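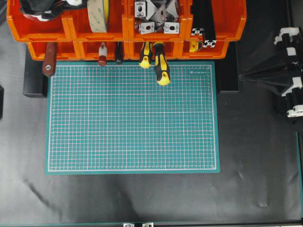 ## The mending room at Gukosville

Araceli Bustamante learned bookbinding from her aunt and now repairs other people's cookery books, hymnals and atlases in a former bank on Vieira Street. Most jobs take her 3 weeks. A family Bible can take 10.

The usual fault is the spine. Glue from the sixties dries out, the sections drop, and somebody at home reaches for the sticky tape. She spends a good part of June, her quiet month, lifting old tape off title pages with a scalpel and a warm spatula - slow work, and dull.
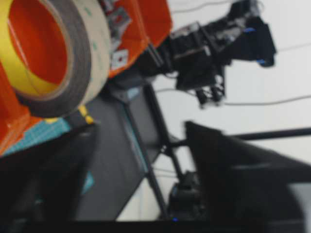

Paper is the other cost. She buys Flemar tissue at 36 pounds a roll and is careful with it. The town library used to send her 100 volumes a year. It now sends fewer, and private customers have made up the difference.

She turns down anything with live mould. Those books go back to their owners in a sealed bag, with the number of a specialist in the next county.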